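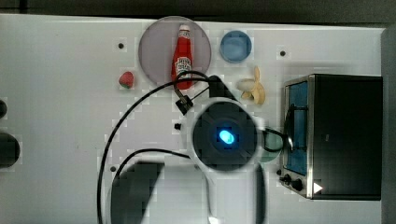
Rolemdale, November

**How to set up a small play kitchen on one table**

By Despina Stan

969 shares | 80 comments

Many parents write to me that they would like a play kitchen for their child, but they have no place for it. The big ones with a sink and shelves take half of a room. I had the same problem in our flat. My solution was a table, a few pieces of toy food, a plate, some bowls and a small oven. It is enough, and my daughter Myung plays with it longer than she did with the big kitchen at her nursery.

I will explain how I do it, step by step. You can change the food as you like.

**What you need**

A table with a plain top. White is very practical, the food is easy to see on it and a small child finds the piece she is looking for.
One plate and 2 bowls in different colours.
Toy food, not too much. I like to have fruit and one bottle.
A small toaster oven with a door that opens.
A damp cloth and a dry one.
A box with a lid for the pieces which wait for their turn.

**Step 1. Clean the table and the toys**

Wipe the table first with the damp cloth and then with the dry one. If the table has small holes in it, go over them with a cotton bud, because crumbs like to stay there. Wash the plastic food in warm water with a little washing-up liquid. Do not put it under the water for a long time if it is made of two halves, the water goes inside and comes out again on your carpet one week later. I learned this with a pear. Leave everything on a towel until the morning.

**Step 2. Put the oven first**

The oven is the biggest thing, so it decides where the others can go. I put it at the right side of the table, with the door to the middle, so the child can open it without turning it. Check that the door can open fully and does not push anything down. Leave the space before the door free, in the width of two hands.

If you take an old oven from the real kitchen, please be strict. Let a person who knows electricity remove the cable completely. Take out the glass tray if there is one, and try the door with your own finger to feel how strong it closes. If it closes hard, choose another oven. For a child under three I would take a cardboard one. We made ours from a shoe box the first year and it was loved very much.

**Step 3. Choose the plate and the bowls**

I put the plate at the far side, near the middle. It is the "restaurant" place and everything that is ready must come to it. The bowls go between the plate and the oven, because in the game the food travels this way.

Take bowls which do not look the same. With a blue one and a mint-green one you can say "put it in the blue bowl, please", and the child learns the colours without any lesson. Our first bowls were both yellow and we had long discussions about which yellow bowl I meant.

**Step 4. Put out the food**

Now the nice part. For the first day 4 or 5 pieces are good. When I put everything from the box, Myung looked at it, moved it all to the floor and went away.

Put fruit that has a job. A banana with the peel open is very good for this, the child can pretend to finish the peeling and then serve it. A slice of orange looks pretty on the plate and also goes well into the small bowl. Strawberries are light and easy for little fingers, but look at the size. If a piece can go through the cardboard tube of a toilet roll, keep it away from babies and toddlers.

The ketchup bottle is the favourite in our house. It goes on everything, also on the strawberry. I lay it flat on the plate at the beginning, with the cap away from the child. Standing up, it falls when somebody touches the table, and then the restaurant must close for cleaning.
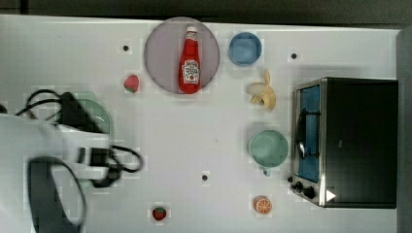
Ketchup on the plate, fruit on both sides of it and the oven door to the left.

**Step 5. Give the first order**

Some children begin alone. Others stand and look at you. For these ones I sit on the other side of the table and I am the guest. I say only one short thing, for example "Good morning, I would like a banana in the green bowl." When it goes well, I make it a little longer: "First the strawberry in the oven, then on the plate, and ketchup please."

With two children, one cooks and one is the guest, and they change after every meal. An egg timer helps if they do not agree about when the meal is finished.

**Step 6. Tidy up together**

At the end of the play, all the food goes into one of the bowls and the bowls go on the plate. The long bottle can stay beside. Look into the oven before you leave the room. I have found there a sock, my reading glasses and a real piece of toast.

**Changing the food**

I change two pieces when I see that the interest is getting smaller. The old pieces go to the box and come back later, and they are greeted like new. In the cold months we have soup vegetables, in summer more fruit.

My neighbour asked me if the food must be all from one set. No. Ours is from the flea market in Mornov and from two birthdays, and the sizes do not match at all. The strawberry is sometimes nearly as big as the bread.

**If the paint is coming off**

Rub the piece with a dry white cloth. If colour stays on the cloth, I do not keep it, small children put everything into the mouth. The same for a piece with a crack, the edge can be sharp and dirt goes in.

Next time I will write about how to sew a small apron from an old shirt, with the pocket on the left side for the spoon.

Share this | 969 shares | 80 comments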